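Health News | Allergy & Immunology
2 min read

Longer Nasal Spray Course Shows Small Gain for Hay Fever Patients

14 November 2011

Adults with hay fever who started a steroid nasal spray before pollen season had slightly fewer bad days than those who waited for symptoms, according to a study from the Gevberg Clinic.

The study followed 132 patients at 11 practices. Half began daily treatment four weeks before the expected start of the grass season. The others used the same spray only once sneezing or congestion set in.

Both groups improved. The early group reported less nasal blockage at night, but scores for itchy eyes were the same – a result the authors had not expected.

"The difference is real, but it is modest," said Arvo Pelkonen, the lead author. "I would not tell every patient to start early."

Side effects were mild, mostly nosebleeds and a dry throat. Two patients dropped out.

Esperanza Pennington, an allergist who was not involved in the work, said the study was too small to change practice. She also noted that pollen counts were low that year. Patients in both groups gave their symptom scores to a study nurse in a weekly phone call.
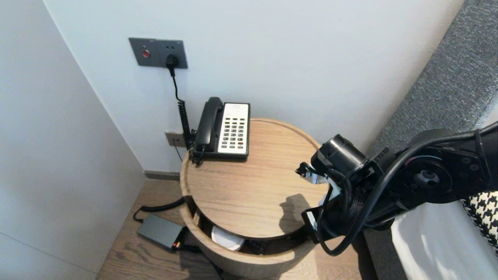
Larger Trial Planned

A second trial with 400 patients will begin enrolling in December. It will include children over 11 and will run for two seasons – long enough, Pelkonen said, to cover a year with heavier pollen.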